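Speaker notes: Soltska's procedural code, first year in force

Slide 1. Introduce Lieven Verstraete, who takes questions at the end. Code adopted in September. It replaces 164 articles of the old text. Pre-charge detention is capped at 36 hours, extendable once to 60 by a judge.
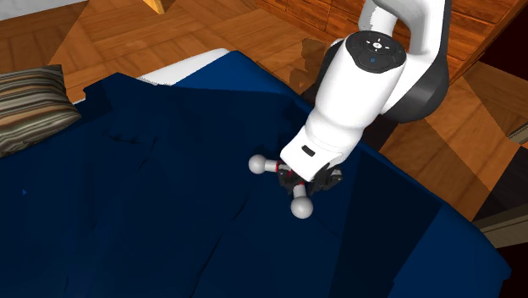 4 min read

Slide 2. Habeas petitions: 2871 filed, nearly all in the Castillo district. Do not compare with Astetti, where petitions are logged per hearing.

Slide 3. Right to counsel at first interview. Read out Article 9, paragraph 2. The Cadis ruling left open whether a waiver must be in writing. Pause for questions.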